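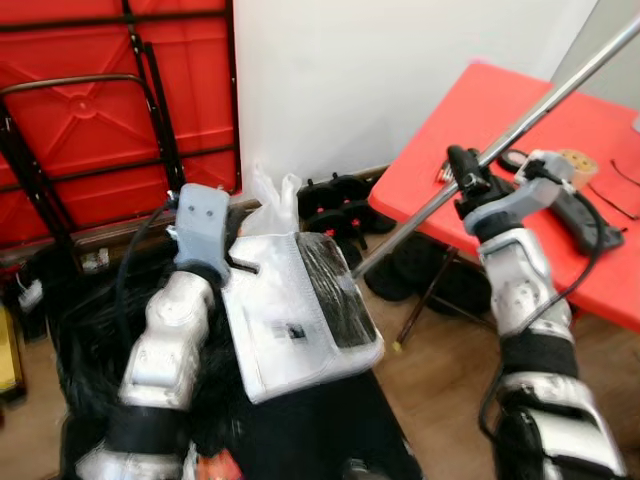 银色金属长杆和一台包着透明塑料的白色设备

家里的定期存款怎么管：几个小办法

我搬到 Landach 以后，家里的钱分散在几个地方，有的在银行，有的在 Guillot 储蓄所，每一笔的到期日都不一样。有一年六月，一笔定期到期了，我没有注意，它自动转存了一年，利率比原来低很多。从那以后我开始认真整理，下面写的是我现在用的办法。

一、把到期日写在一张纸上
手机提醒当然也可以，但是我比较相信纸。我画一个表，有四列：存在哪里，多少钱，利率，哪一天到期。表贴在厨房柜门的里面，做饭的时候常常打开，就会看到。金额我只写代号，不写数字，因为客人也会打开那个柜门。

二、不要把所有的钱存同样的时间
如果全部存三年，中间要用钱就很麻烦，提前取出来会损失利息。我把存款分成 8 份，每隔三个月到期一份。到期的那份，如果不需要用，就再存两年，这样一直轮下去。利率上升的时候，我不用等很久就有一份可以换成新的利率；利率下降的时候，前面几份还保持原来的利率。

三、先留出急用的钱
我的习惯是把三个月的生活费放在活期里，不管利息多么低。去年冬天热水器坏了，修理费是 741 元，我从活期里付的，定期一份也没有动。用掉以后要慢慢补回去，我每个星期补 100 元，补满就停。

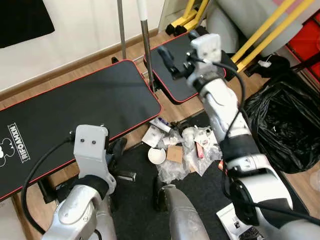
四、取消自动转存之前，先问清楚
有的地方，到期以后不转存，钱就按活期计算利息，放几个月损失不小。有的地方会给几天的宽限时间。各家的规定不一样，最好在开户的时候就问，把回答写在存单的信封上。我在 Dimdale 的那个账户每年还收 65 元管理费，我用了两年才发现，后来把它关掉了。小的账户要特别看一看，利息可能还不够付这个费用。

五、存单和旧纸分开放
我用两个文件夹，一个放还有效的，一个放已经结束的。存单到期取出来的当天，就把相关的纸移到第二个文件夹，不要说“明天再放”。我以前总是说明天，结果两种纸混在一起，找一张要找一个晚上。信封外面用铅笔写到期的月份，转存以后擦掉再写，信封可以用很多次。

六、比较利率的时候，看清楚期限
广告上最大的那个数字，常常只适用于前三个月，或者只适用于新客户。我会自己算一遍：存进去多少，到期一共拿到多少，减掉费用，再除以年数。计算器就可以，不需要特别的软件。算完以后如果两家差得很少，我就选离家近的那一家。

七、家里至少要有两个人知道
表贴在哪里，文件夹在哪里，密码怎么找，这些应该让另一个大人也清楚。密码本身不要和存单放在同一个抽屉。每次换季整理衣服的时候，我们两个人顺便坐下来把表对一遍，已经到期的划掉，新的写上去。对完以后在表的下面写上月份，下一次就知道从哪里开始看。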